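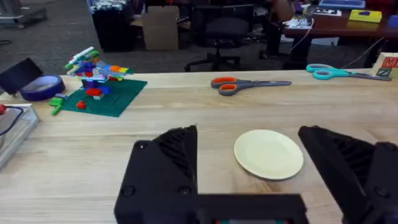 Kirsten Bergeron wrote to ask whether the Sunday-style carvery at Rusthorpe could be had on any day of the week, and whether she needed to book for a party of nine. The answer to the first part is no, it is served at weekends only. The answer to the second is yes, please book for any group over eight. Most of the other questions we get are covered on this page.

Larkora Kitchens: your questions

What are your opening hours?
Prardale opens at 7 am and the kitchen takes last orders at 9 pm. Rusthorpe opens at 8 am and takes last orders at 8.30 pm. Drinks and cakes are served for half an hour after that at both. Hours change over Christmas and are put on the door and on the home page in December.

When does breakfast finish?
11.30 am on weekdays and noon at weekends. Porridge, toast and pastries stay on until 3 pm if there are any left. We can't do a cooked breakfast after the cut-off, as the grill is needed for lunch.

Is the menu the same at both restaurants?
Nearly. The soups, pies, burgers and children's meals are the same. Prardale has a pizza oven and Rusthorpe doesn't, so pizza is Prardale only. The carvery is Rusthorpe only. Prices are the same for anything sold at both.

Can I book a table?
Yes, online or by phone, up to 84 days ahead. We keep a number of tables back for people who walk in, so it is still worth trying if the website shows no free slots. Tables are held for 15 minutes after the booked time. If you are running late, ring the restaurant and we will hold it longer if we can.

Do you take a deposit?
Only for groups over eight, and only in December. It comes off the bill on the day. Deposits are returned in full if you cancel at least 3 days before.
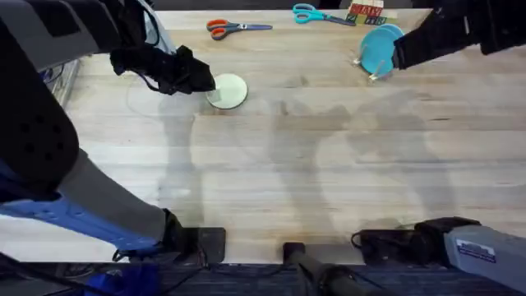
Allergies and special diets

Do you have gluten-free dishes?
Yes. They are marked GF on the menu. Chips are cooked in a separate fryer. The pizza base is not gluten free and we don't have a substitute at present.

Can you guarantee a dish is free from nuts?
No. We leave nuts out of a dish when asked, but they are used in both kitchens, mainly in the cakes. Please tell the person taking your order about any allergy, even if you have eaten the same dish before. Recipes do change. The full allergen list is kept at the till and you can ask to see it.

Is there a vegan menu?
There isn't a separate one. Vegan dishes are marked VG on the main menu -- usually one breakfast, two or three mains and a pudding. Oat and soya milk cost nothing extra.

How many calories are in the light lunches?
Every dish on the light lunch list is under 400 calories as served, without bread or a drink. The large cooked breakfast is 885, with toast and butter included. Figures for the rest of the menu are printed beside each dish.

Paying and collecting

What is the Nimri card?
It is our loyalty card, free from either till. You get one stamp for each main meal and the tenth is free, up to the price of a burger. Stamps from Prardale and Rusthorpe go on the same card. Cards have no end date. We can't replace the stamps on a lost card.

Can I use the card with an offer?
No, one or the other. The children's deal counts as an offer.

Do you take cash?
Yes, at both tills. The order points by the door at Prardale are card only.

Do you do takeaway?
Most of the menu can be taken away, apart from the carvery and anything with a poached egg. Order at the counter or by phone. We don't deliver, and we aren't on any of the delivery apps.

Are service charges added?
No. Tips left in cash or by card are shared between kitchen and floor staff.

Are dogs allowed?
Assistance dogs are welcome everywhere. Other dogs can come into the garden at Rusthorpe and the front terrace at Prardale -- on a lead, please.

Is there parking?
Rusthorpe has its own car park, free for customers. At Prardale the nearest is the pay and display behind the library.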